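How I Clear Out and Speed Up an Old Desktop Before Giving It Away

I've been handing down old desktops for years now (cousins, neighbors, the after-school room at Lalholm) and I've finally got the whole thing down to a routine I can do in an evening. Most of it happens on the screen, so if you're nervous about opening up a computer, relax, you can do nearly all of this with a mug of coffee next to you.

Start by copying off your stuff. Do this before you do anything clever. I plug in an external drive and drag over Documents, Pictures, Downloads and the Desktop, and then I go looking for the odd places where things hide. Browser bookmarks! Email archives! Saved games, if you have kids! The last machine I did had 3,593 photos sitting in a folder called "new folder 3" and I came very close to losing the lot.

Once the copy is done, open a few files from the backup on a different computer. Pick a photo, a spreadsheet and something old. If they open, you're good. If they don't, copy again.

Next, sign out of everything. Your browser, your email program, your music, your cloud storage. Some programs only let you use them on a certain number of computers, and it's a real pain to free up a spot after the drive has been wiped. I keep a sheet of paper by the keyboard and write down each one as I go.

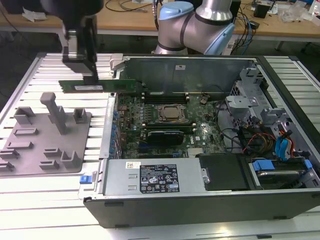
While you've got that paper handy, write down what the computer has in it: how much memory, how big the drive is, which version of Windows. You'll find it all under Settings, then System, then About. Whoever gets the machine is going to ask, and you'll have forgotten by then. I tape mine to the side.

Now the wipe. On Windows 10 or 11, go into Settings and search for "reset this PC." Choose Remove everything. It'll ask if you want to change settings, and you do, so click that and turn on the option to clean the drive. This makes it take a lot longer. My last one ran for 56 minutes and then sat on a black screen long enough that I started pacing the kitchen. Leave it alone! If it's a desktop, make sure the cord is somewhere the dog can't get at it.

If there's a second drive inside, check whether the reset is going to cover that one too. There's a choice for "only the drive where Windows is installed" or "all drives," and I've picked the wrong one before. Unplug your backup drive first, please, before you go anywhere near that menu.

When it comes back up, it'll greet you like a brand-new computer and want a name and a password. If you're giving it to somebody who's comfortable with that, turn it off right there and let them do it. If it's for somebody like my aunt in Semness, I set it up with her sitting next to me so she picks her own password.

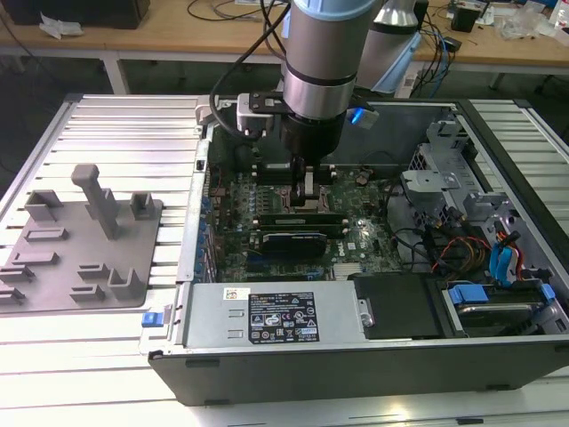
Benjie Sison wrote in to say that I'd skipped the updates in the first version of this page, and that his brother got a computer from a friend that spent its entire first weekend restarting. Fair point, Benjie! I run them before I hand anything over now. Go to Windows Update, click check, restart, then check again until it tells you there's nothing left. Three rounds is normal for me.

After updates, clear out the junk that starts up on its own. Hit Ctrl, Shift and Esc together to get Task Manager, click the Startup tab, and turn off anything you don't need the second the computer comes on. I leave the antivirus and the sound stuff alone and switch off pretty much everything else. On the one I did in February there were 9 things in that list, and it was a far nicer machine to use with most of them off.

Then I put on a browser, a free office program and a video player, and I stop there. It's tempting to load it up with all your favorites (I used to!) but people like to choose their own.

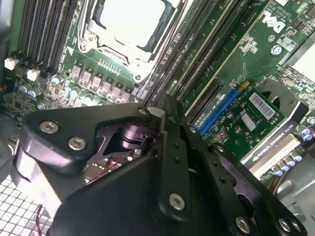
Do I need to wipe it if I'm giving it to family? I would, every time. Old passwords hang around in the browser, and your nephew's friends will be on that computer too.

Last thing is the box of bits. Power cord, keyboard, mouse, and whatever cable goes to the monitor. Check the plug on the monitor end, too. I once drove all the way out to Sullon with a lovely clean computer for Dexter Aquino and the wrong video cable, and we had to wait for the store to open the next morning at 9.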